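Search this site
Search for:
Go

Plullura: Putting the Dry Goods Away

Posted March 23, 2018

Plullura is one big room with a wood floor. For most of the winter the snacks and dry goods lived wherever there was space. Some were on the long table, some were in grocery bags by the door, and a good part of them sat in two tubs that had never been sorted. The linens were mixed in with the food. This month we went through all of it.

We started by pulling everything out and laying it on the floor in rows. There were some 200 packages, counting the single-serve oatmeal and the tea. Anything past its date went into a trash bag. Open packages with a good date got a clip and a strip of masking tape with the month written on it. Anything unopened went back into a tub until its shelf was ready.

The tubs we use are the soft plastic kind with flared sides. They are easy to carry when they are full and they don't scratch the floor. We bought ours from Grukora, and the color was whatever they had. A tub this shape is good for boxes and towels. It is not good for cans, which roll to the middle and make the whole thing sag when you lift it.

Boxes of microwave popcorn are the easiest thing to store and the easiest to store badly. They are light, so people set them on top of other things, and then they slide off. We keep them upright on the shelf with the name facing out. If a box has been crushed on one corner, we use it first.

The shelves took longer than the food. Nothing on them had a set place, and the heavy items had ended up high. We moved those down two levels and left the top for paper goods and things we use a few times a year.

The popcorn and the orange basket with the folded red cloth come first. The tall shelves follow, a blurry shot.

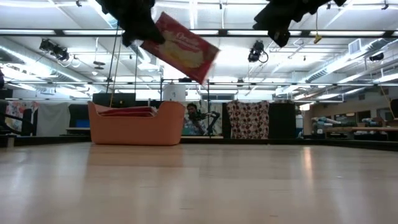
Orville popcorn, one of the boxes in the snack group. 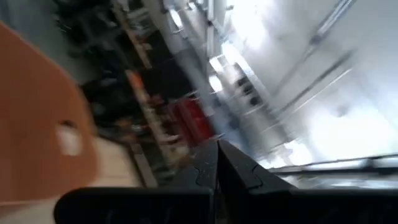
One reader wrote in to say that boxed popcorn should not share a tub with dish towels at all, because towels that look dry often aren't, and the cardboard goes soft on the bottom before you see it. The same reader keeps a sheet of brown paper between the two when there is only one tub to spare, and changes the paper when it wrinkles. We have tried this with the larger tub and will keep doing it. The paper also catches crumbs.

The reader asked what size tub we would recommend. Ours hold two layers of boxes lying flat, or one layer standing up. For a small kitchen one is enough. Measure the bottom before you buy, because flared sides make a tub look bigger than it is.

How the groups ended up:

Snacks: popcorn, crackers, pretzels, granola bars. Middle shelf, left side.

Baking: flour, sugar, baking soda, cornstarch. Middle shelf, right side. The flour is in a Vernus canister with a gasket lid. It holds a 5-pound bag with a little room left over.

Breakfast: oatmeal, cereal, pancake mix. One shelf down. Cereal boxes are too tall for the middle shelf unless you lay them flat, and then they spill.

Cans and jars: bottom shelf, two deep, older ones in front.

Linens: dish towels, napkins, table covers. Folded in thirds and kept away from the food. Napkins came to more than we need and the extra ones are going to the Wong Street kitchen.

We are still short on labels. The roll we ordered has 500 on it and the glue does not hold on plastic, so the tubs are marked with tape for now. The shelf labels are holding fine on metal and wood. If you are labeling tubs, wipe the plastic with rubbing alcohol and try one label overnight before you do the rest.

The spice box has not been touched yet. It has at least three jars of paprika in it. We plan to do that and the tea shelf in May, along with a second check of dates on the cans. Pictures of those will go in a separate gallery.

Get new galleries by email. Enter your address to sign up for the newsletter. You can unsubscribe at any time.

This site uses cookies. By continuing to browse you agree to our use of cookies. Accept | Learn more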